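Re: [disassembly-cell] Gripper stops short on SATA power

From: Eino Nurmi
Date: 24 Nov 2020

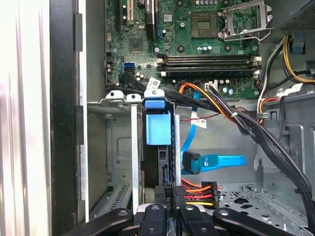
I've been through the log, and the arm did precisely what we told it to, which is rarely good news. It closed on the power connector, met 11 newtons, decided it had hit the chassis and raised a protective stop. Restarting cleared the fault and produced an identical one.

Ramesh Pant wrote:
> Run 13 has stopped again at the drive cage. Is this the cable
> bundle, or has someone been at the force limit? The Heltberg
> cell managed 700 pulls in June without a murmur.

Someone has been at the force limit. It was me, after the Vonus gripper bent a bracket. I'd rather not put it back up until we can tell a stiff plug from a finger, mine in particular.

Please leave the cell in manual and keep your hands out until both channels are reset. Trenier want the fault file, so don't wipe it.

Eino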